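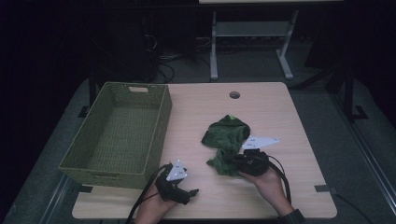 Emiko Kamata wrote:
> Are you still losing the marker plate when the gripper turns
> palm down? Mine drops out on every fold, and I have the
> camera higher than yours. Also, which firmware are you on?

Firmware 43 on both grippers. I tried the newer Kitar build and went back.

Yes, I still lose the plate sometimes, mostly the right one. Tilting it up on a printed wedge helped more than moving the camera. The Campbell bracket needs 2 longer screws if you do that - the stock ones only catch three threads.

The cables are the next thing. They hang free down to the floor now, and I feel the pull when I reach for the far side of the table. I'm thinking of a strain relief at the wrist, then one loop to the elbow.
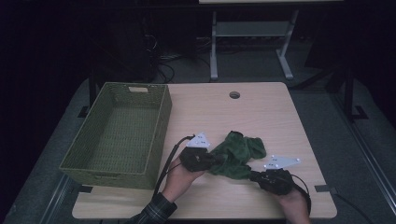

Both grippers on the green cloth, basket at left.

I put the wedge file in the Zukis folder. Print it solid, it cracks otherwise. Could you send me your calibration log from September? I want to compare the drift with mine before I change the mounts again.

Czesław Chmielewska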